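Paying Twice for the Same Crackle

The sticker on the front says "limited to 1000 copies". The one below it says "half-speed mastered from the original tapes". The price label covers part of both, and for what it says you could have bought a record player when I started doing this.

Vinyl reissues are the part of the shop that gets dusted now. In the branch of Flosa nearest me they take up the whole of the front wall, spines out, while the second-hand racks have been pushed back past the till to where the blank tapes used to be. I don't blame the shop. Reissues come in sealed, with a margin, and they don't smell of somebody's garage. What I do question is whether the people buying them are getting what the stickers promise.

Take the word "limited". Drilard, the label behind most of the big-box reissues of the past few years, put out a pressing of 1000 and followed it the next spring with a "second edition" in a slightly different blue. Then came a third. All were limited, in the sense that each of them stopped at some point. Buyers who had paid over the odds for the first one complained on the label's message board and were told the blues were quite distinct.

Then there are the tapes. A label that has the master reels will usually tell you where they were kept, who cut the lacquer and on what machine. A label that hasn't will tell you the sound is "warm". Protier, which specialises in early eighties indie singles, uses "sourced from the best available elements" on nearly everything it sells. I wrote to ask what the elements were in three cases. The reply thanked me for my passion. One of those three, played next to my own battered seven-inch, has the same click in the second verse, in the same place. Somebody has cleaned it up a bit, but you can still hear it.

Does it matter? Plenty of people will say no. They want the thing on the shelf, the big sleeve, the lyric sheet, and if the sound came off a decent CD then so what. Fair enough, but say so on the sleeve and charge less for it. It is the hush of reverence I can't stand, the numbered certificate and the tissue paper round what may well be a needle drop.

The pressing itself is another matter. I bought three copies of the same Wendt reissue over a winter, two of them as replacements. The first was warped like a crisp. The second had the hole off centre, so that every piano note wobbled. The third plays well enough if you don't mind a swish through side two, and I have stopped sending things back. Wendt calls its vinyl "200 gram audiophile grade". Heavy it certainly is. I have thin, floppy records from the seventies that cost pocket money and run silent from edge to label, and I have yet to hear a good explanation of what the extra weight does apart from put up the postage.

I went into Flosa on a Wednesday to see what was selling. Mostly it was albums that sit in every charity shop in the country for the price of a coffee, going out of the door at ten times that. 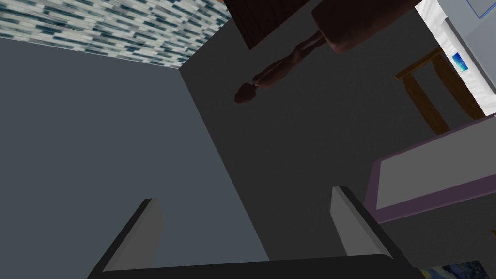 What to look for before you pay

Read the small print on the back, where the cutting engineer's name ought to be. If there is a name, look up what else they have done. If the notes give you three paragraphs on the card stock and none on the source, put it back.

Check whether an old copy is still cheap. It often is, and a wash does more for it than you'd think.

Ask the shop about returns on faulty pressings, and open the thing the day you get it home.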